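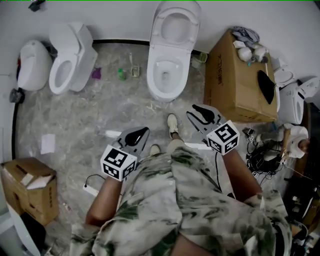
Photo: Amândio Pacheco

Subject: Re: smoked beer swap, bottles, and the Mikkelsen yeast
From: Leif Hallgrímsson
To: the Laton brewing list

Quick one before work, sorry for the fragments. Trimmed Amândio's message down to the bits I'm answering, the full thing is in the archive, message 1566 if your search is as bad as mine.

Amândio Pacheco wrote:
> So are we still doing the smoked beer swap in November or did that
> quietly die? I have a batch of the brown smoked one ready to bottle
> and would rather bottle it for the swap than keg it and drink it all
> myself. Which will happen.
>
> Also, last year I got two bottles that were so overcarbonated I lost
> most of them down the sink. Not naming anyone. Could we please say
> something about priming this time? I don't want rules, just a
> sentence.
>
> Third thing. Has anybody used the Mikkelsen yeast in something with
> a lot of smoked malt? Mine threw a kind of clove thing at 68 and with
> the smoke on top it tastes like a baked ham. My wife likes it. I'm
> not sure I do.
>
> And who is driving to Vovcombe for the Totusmont tasting? I can take
> three people if nobody minds the back seat.
>
> Amândio

Swap is on. November, same as before, upstairs at the Laton hall, evening. Come at 7 if you're carrying crates, 7:30 if you're just drinking. I booked it weeks ago and forgot to tell the list, my fault.

Bring five bottles, any size over 11 oz. You go home with five of other people's. Brown glass please. Green is OK if you kept it boxed, but clear bottles sat on that windowsill last year for a whole evening under the lights and I got one home that was skunked right through. Swing tops fine, check the gaskets. Label needs name, style, bottling date. Masking tape is a label. A cap with a letter on it in marker is not a label, I still have one marked "R" in the basement and no idea.

Priming. Right. One sentence turns into a few, here goes. Weigh your sugar, don't scoop it. Make sure the beer is done – same gravity reading a few days apart, not "the airlock has gone quiet." For a smoked brown or porter I go for something like 2.2 volumes and no more. Smoke plus heavy fizz gets harsh, to me anyway, it goes ashy in the back of the throat. If you added fruit or honey late give it longer than you think. And stir the priming solution in gently, I had one batch where the first half of the bottles were flat and the rest were fireworks, all because I poured the syrup in last and walked off to answer the phone.

If you open one at home before the swap and it gushes, leave the rest at home. Somewhere cold, in a box with a lid. Nobody will think less of you, just bring something from the store and we'll swap that.

On the Mikkelsen yeast – used it twice. First time in a plain pale thing, lovely, bready, cleared in a week. Second time with around a third beechwood smoked malt and I got the same clove you're describing. Mine was warm too, basement was in the high 60s and the fermenter was against the furnace wall. I think it's temperature more than the malt. My guess, start at 62 and let it rise on its own toward the end. But some of what reads as clove could be the smoke itself, those are related flavors and I can't always pull them apart blind. Try a glass next to the same beer with a clean yeast if you've got any patience left. I don't.

Baked ham isn't an insult though. I had a smoked beer once that was pure ham and I went back for a second glass. Serve it with actual ham and nobody asks any questions.

Grain. The group order is at 982 pounds, so we're nearly at the next price break and it would be nice to get there. If you were thinking of a sack of Munich or the smoked wheat, now's the time. Reply to me off list so everybody doesn't get your grain bill. Please say crushed or uncrushed!! Last time I had to email half of you. I can't store anything past the weekend after delivery, the garage has mice again and they went straight for the pilsner malt.

Totusmont. I'm going, and I'd take a back seat thank you Amândio. For anyone who missed it, they're pouring the old smoked lager at Vovcombe, plus a weaker table beer made from the second runnings, which is the one I'm really curious about. Small pours, you pay at the bar, there's soup. Brewer says he'll talk about drying malt over a wood fire if people ask, so ask. I want to know how he keeps the smoke level steady from batch to batch, mine is all over the place and I'm buying my malt in a bag from the same shop every time. Age of the sack maybe? It does fade. I had one open since spring and the beer from it could have been an ordinary amber.

Somebody should bring a notebook. I say that every year and then write on a coaster.
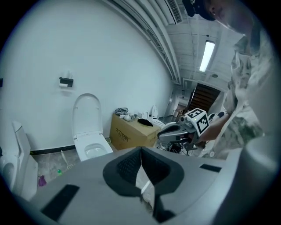 How much smoked malt should go into a first smoked beer?

Start with a quarter to a third of the grain if it's beechwood smoked, and a good deal less if it's peated, where even a few percent comes through loud. Use fresh malt, and chew a few kernels before you brew to see how strong the sack is.

That one comes up off list all the time so I'm putting it here where it can be found again. Cherrywood is somewhere in between, depends who made it. If anyone has done their own over alder I'd love to taste it, bring it to the swap even if its not carbonated.

What else. The capper is back from repair and lives at my place, borrow it whenever, bell doesn't work so knock. I have 3 spare crates, the wooden ones with the dividers. And somebody left a hydrometer jar here after the last brew day, tall one, chipped foot. I've been using it as a vase.

Still need one person to do the glass rinsing at the swap. It's half an hour. I'll do the second half if someone takes the frist.

Amândio what time are you leaving for Vovcombe? I'm done at 4 and can be at the corner by the bakery ten minutes later.

Got to run

Leif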